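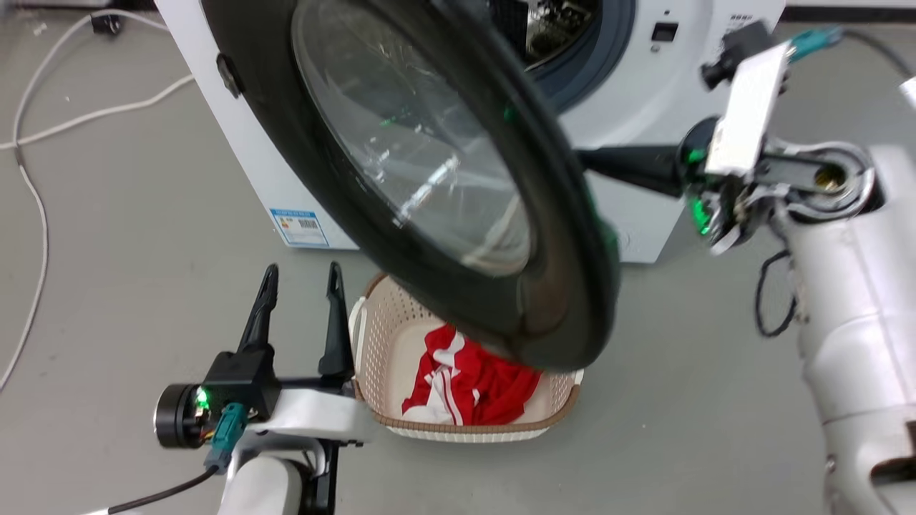 Why does a town's water taste different from the water in the next town along?

Mostly because of the ground it has travelled through. Rain is nearly the same everywhere when it falls, but it picks up a bit of whatever rock and soil it passes on its way to a well or a river, and those bits stay with it right up to your glass.

Chapter 4: Hard Water, Soft Water

I grew up in Grukside, where the water comes off a moor and the soap lathers if you so much as look at it. When I moved to Tultano for my first teaching job I thought there was something wrong with my shampoo. I bought another bottle, then a third (a dearer one!), and it was a good month before a neighbour told me the town sits on chalk.

That was my introduction to hard water, and I've been boring people with it ever since.

Water is called hard when it carries a lot of dissolved calcium and magnesium. Both come from rocks such as chalk and limestone. Rainwater is very slightly acidic, as it takes in carbon dioxide from the air and from the soil, and that weak acid slowly eats into the rock. Granite hardly gives anything up, so water that has run over granite stays soft.

We measure hardness in milligrams per litre, written as if all of it were calcium carbonate. My classes have tested tap water from four places over the years, and I still use the same results:

Grukside: 9
Warraich: 229
Tultano: 404
Plirkotholm: 512

Have a look at those before you read on. Grukside and Warraich are a short bus ride apart, and yet the second figure is many times the first. The reason is a band of limestone that starts just past the Warraich reservoir – you'll find it on the sketch map in Section 4.2.

Soap is the simplest test there is. In soft water it froths up straight away. In hard water the calcium grabs hold of the soap first and makes a greyish scum, and you only get a lather once the calcium has been used up. You'll do this yourself in Activity 4A, with a test tube and a dropper, and please count your drops carefully, as half the class always loses track.

Heat brings out the other well-known sign. When hard water is boiled, some of the dissolved calcium turns back into a solid and settles as limescale, the chalky crust inside a kettle. I used to scrape mine out on a Sunday and bring it in for my pupils to drop vinegar on. It fizzes beautifully, and by the end of Section 4.3 you should be able to tell me which gas is coming off.

Words to learn in this chapter: hardness, dissolve, limescale, scum, lather, ion, aquifer.

4.1 Where the calcium comes from

Let's start underground, with a single raindrop landing on a chalk hill.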